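# Samholm Packing Tasks: Data Card

Release notes and rules of use, March version. Please read this file before you train on the data or add new episodes.

## What is inside

The set has 844 simulated episodes in 9 task families. All of them use a robot with two arms and multi-finger hands at a table. The goal is always some kind of moving or packing: food into a carton, items from a plate to a box, and similar. No real robot was used for any episode.

Every episode has one camera video, the joint values for both arms, and one sentence of instruction in English.

## Rules for recording

We wrote these rules after the first Gradthorpe set, where each operator had his own habits and the results were hard to compare.

1. Both hands start open and empty. Neither hand may touch the box in the first image.
2. The box starts empty, with the top open.
3. Only the hand that is nearer to the object should grasp it. Changing hands is allowed only in the two "handover" families.
4. Soft food is held from the sides. Do not press it on the plate, also if the simulator permits it.
5. The plate stays on the table. If it moves over the edge, stop and mark the episode as failed.
6. Failed episodes are kept — please do not delete them. They go in the folder `failed` with a short reason.

An episode that breaks rule 1 or 2 is rejected without discussion. For the other rules, the reviewer decides and writes a note.

## Instruction text

Use the common name of the object ("doughnut", "plate") and say where it must go. Do not write the color unless there are two objects of the same kind. Do not name the left or right hand in the sentence. The model should choose it.

## Known limits

- The light is soft and almost the same in all episodes.
- Contact between fingers and icing is simplified. The surface does not deform.
- Printed marks on the cartons are not readable at the video resolution, so do not use them as labels.
- Seven episodes in the family `pastry_to_box` have a wrong time stamp in the joint file. The list is in `errata.txt`.

## Use and sharing

You may use the data for research and teaching. Results in simulation are not a safety proof for a real machine, and we ask you to say this clearly in your paper — also in the summary, where most people look. If you publish success rates, give the number of trials. For our own Rulteo baseline we run 1,000 trials per family.

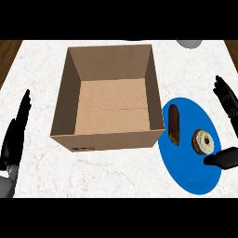
Changes to the rules are proposed as a pull request with one rule per request. Please include two episodes, one that follows the new rule and one that breaks it, so the reviewers can compare them.

Related

Rulteo baseline: training settings
Gradthorpe set, first release (archived)
Rajan viewer for joint files
How to write a failure note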